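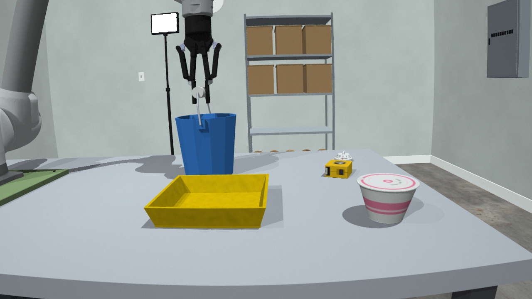

Landscape & Seascape > Field Technique
Thread: Giving up my grad filters for bracketing, talk me into it or out of it

pebblecreek
Posted 14 February 2023

Hello everyone, and sorry in advance for the length of this one, my wife says I can't order a sandwich in under five paragraphs. I've been shooting waterfalls and the coast on and off for 13 years, nearly all of that with a set of Anness graduated filters that I bought used and have loved ever since. They've got scratches, one has a chipped corner, and I still feel a little thrill sliding one into the holder when the sky is doing something good.

The trouble is that I'm going back to Stodutside in May, and if you know it you'll know that the cliffs stick right up into the sky on the north side of the cove. Last trip I came home with a lovely soft sunrise and a big black lump where the headland ought to be. The grad darkened the top half of the rock right along with the clouds. I tried lifting it afterward and it turned to purple mush.

So I'm thinking of leaving the filters at home and bracketing everything instead. Three exposures, blend them at the kitchen table. Has anybody made that switch for seascapes and been happy with it? I worry about the waves.

tidelinegal
Hi pebblecreek! You are right to worry about the waves, they're the whole problem. Mountains hold still for you and water won't. I bracketed for two winters and spent my evenings trying to marry the foam from one exposure to the wet sand from another, and it always looked a bit like somebody had torn up a magazine. I went back to a soft grad and I've been a happier person (my family would back me up on this).

For that headland, have you tried tilting the holder? If the cliff comes in from one side you can angle the filter so the dark part runs down across the open sky and mostly misses the rock. It doesn't line up perfectly but a soft edge is very forgiving.

oldtripod57
Gonna disagree, kindly. You don't have to blend the water at all! Pick one frame where the wave is doing what you want, and take everything below the horizon from that one frame. The darker exposure is only for the sky, and the sky barely moves in a second or two. All the awful foam problems come from letting software average the whole stack for you. Do it by hand with one mask and a big fluffy brush and it takes me less time than my coffee takes to go cold.

Also, and I say this as someone who owned plenty of them, filters and salt spray are miserable together. I have wiped a grad with my shirt, my hat, and once a clean sock.

tidelinegal
The sock I believe. But your horizon has waves breaking over it if you shoot as low as I do, and then that one mask gets fiddly in a hurry. I like to be down near knee height with the water coming at me. Every wave tip that pokes into the sky needs its own bit of painting.

oldtripod57
Fair enough, down that low I'd probably grumble too. I'm usually standing up these days, my knees have opinions.

bornel_bound
Can I throw in the boring third choice? One exposure, raw, exposed so the sky just barely holds on, and bring up the shadows later. You said yours went purple, pebblecreek, what camera is it? I had the very same purple on my old body and it went away when I upgraded. I shoot the breakwater at Bornel most mornings when the weather lets me and I haven't bracketed or put a grad on the lens since. It isn't magic, if the sun is in the picture I still lose the middle of it, but I've made my peace with a sun that's white. It's white when I look at it too.

pebblecreek
Oh, it's an old one, I'm embarrassed to say. I bought it not long after the filters. A new camera isn't in the cards before the trip, we've just had the roof done. I do think I underexposed quite badly on top of everything else, I was judging it off the back screen in the dark and everything looks bright in the dark.

tidelinegal
There's your purple! Check the histogram next time and ignore the pretty picture. I turn my screen brightness down before dawn and back up at breakfast, when I remember.

saltyboots_mw
Long time reader, hardly ever post. I lead a little walk for our camera club, Mwakyusa, and we get this question every season. What I tell folks is to do both on the same morning. Put the grad on while the light is building, take it off once the sun clears the horizon and bracket from there. You come home with two sets from the same spot, and then you find out which one you enjoy working on. I've seen people who swore by one come back swearing by the other.

If you do bracket, set the camera to fire all 3 from one press of a remote and keep your hands off it. And stomp the tripod feet down into the sand before you start, then again after each big wave, as they do sink.

oldtripod57
Seconding the stomping. I'd still leave the filters in the car, but I'm stubborn.

pebblecreek
Well, this is why I love this place. I'm going to take the Anness set along after all, try the tilt on the headland, and bracket when the sun's up. We've got seven mornings there, so there's room to mess up a few. I'll post whatever I get, purple or not. tidelinegal, do you use the two-stop or the three-stop for that kind of sky?

tidelinegal
Two-stop soft nearly always, and the three when the sun's right on the edge of the water. Bring a real cloth!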